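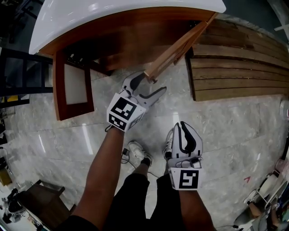
The Boreo site asked whether the second pair of grippers could be left out of this year's request altogether, given that the first pair is paid for and still works. The same reply wanted to know why consumables sit under capital when they used to be charged to the running account.

Both points were raised after the October draft and both affect the total, so they are dealt with before the table goes out again.

Second pair first. The request covers 2 sets of hand-held grippers, left and right. With a single set, recording stops whenever a finger pad is changed or a camera has to be recalibrated. The log for the last period shows 134 completed sessions against 153 booked. Most of the shortfall was waiting on parts. A second set does not raise the number of people recording at one time, and the plan does not assume that it will.

Consumables are finger pads, wrist straps, printed markers and cables. They were moved to capital for the first order only, as the supplier, Michiels, quotes them as a starter kit with the hardware. Reorders go back to the running account. Sites should enter the kit on line 4 and leave line 9 blank. Two sites filled in both, and those forms will be returned.

Spares are budgeted by assembly. The quote from Michiels lists the gripper body, the finger pair, the marker cube and the camera module as separate items, and they wear or get knocked at different rates. The cube stands up on top of the device with the small silver camera module right beside it, so a bump against a door or a table edge can reach either one. Both are therefore stocked at the same level, one spare for each device in service. Bodies are not stocked. A cracked body goes back to the supplier and the second set covers the gap. 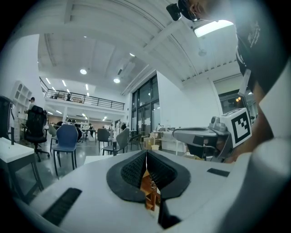
Floor space carries no charge in this request, but furniture and storage do. Torkamau has costed open shelving, work tables and chairs as one lot, with delivery included. Sites that already have a white shelving unit with open square compartments, like the one against the wall on the left, should strike the shelving from the lot and keep the tables. Lockable storage for cameras is a separate line and is not optional.

The Cosano order closes first. Its contingency is set at 20 percent and cannot be carried over to the other sites – unspent money is returned at year end. Revised forms are due by 2018-02-27. Use the current template, attach the supplier quote, and put the site name in the subject line.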